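The Ferry to Murncombe

The last ferry on Saturday left at 5, and Yurani Huanca was on it with her mother's sewing machine in a cardboard box between her feet.

She had told the man at the ticket window it was a sewing machine because he asked. He charged her for freight anyway. She paid and did not argue. The box had come apart on one side during the bus ride from Valderrama, and she had tied it with a bathrobe belt, the only thing she could find in her bag that was long enough.

The cabin smelled of diesel and oranges. A boy across the aisle was peeling them one after another and giving them to his grandfather, who ate them without looking away from the window. When the boy held one out to her she took it. It was sour.

"You going home?" the grandfather asked.

"My aunt's."

"Who's your aunt?"

She told him. He thought about it and ate another piece of orange.

"The one with the stairs," he said.

"Yes."

Her aunt's house stood above the harbor at the top of a flight of concrete steps that the town had built in the wrong place and never moved. Yurani had counted them as a child every summer and had come up with a different number most times. She had forgotten the steps until the old man said it. Now she looked at the box and thought about carrying it up. 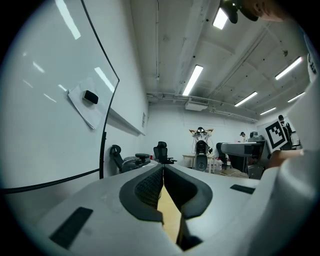

Her mother had bought the machine the year she started at Fukell, sewing collars onto work shirts. She sewed collars all day and then came home and sewed whatever people brought her, hems mostly, and once a whole set of curtains for a dentist who paid in fillings. Yurani did her homework at the other end of the table. The table shook when the machine ran, so all her school notebooks from those years had the same handwriting, small and jumpy, and it straightened out at nine o'clock when her mother stopped.

In the drawer under the machine there had been an envelope with $319 in it and a list of names. Yurani knew some of the names. Beside each one was an amount, and most of the amounts were crossed out. Her aunt's name was at the bottom. The amount beside it was $1,586 and it was not crossed out.

She had read the list several times on the bus and could not tell which way the debt ran.

The engine changed its sound and the boat started to turn. The boy put the orange peels in his jacket pocket. People stood up too early, the way they always had, and held on to the seat backs.

Her aunt was on the dock in a raincoat, though it had not rained. She had gotten smaller. She kissed Yurani on one cheek and looked at the box.

"Is that it?"

"That's it."

"I thought you'd sell it."

"A man offered me 50 dollars."

"That's an insult," her aunt said. She bent down and felt the knot in the belt. "Does it still pull to the left?"

"I don't know. I never used it."

"It pulled to the left from the first week. I told her when we bought it. She wanted that one."

Yurani waited. A truck from the Plustwood mill was backing down the ramp for something on the lower deck, and they had to move over to the wall to let it by.

"You bought it together?" she said.

"I put in half. She was going to make wedding dresses and I was going to sell them. We had a name picked out." Her aunt did not say what the name was. "Then she got the job, and I got married and came out here."

"There's a list," Yurani said. "You're on it."

"I'm sure I am."

"I can't tell who owes who."

Her aunt took one end of the box and lifted it to see how heavy it was, then set it down again.

"Well, I can't either," she said. "We stopped talking about it before you were born. Get the other side."

They carried it across the road and started up. Her aunt went first, backward, one hand under the box and the other on the rail, and she would not trade places. They rested at the first landing and again at the second. The ferry's lights came on below them.

At the third landing her aunt sat down on the box.

"Is there a foot pedal?" she asked.

"In my bag."

"And the little screwdriver?"

Yurani had to think. She had seen it in the drawer, next to the envelope, and had taken it for something off a pair of glasses.

"I left it," she said.

"We'll use a knife," her aunt said, and got up.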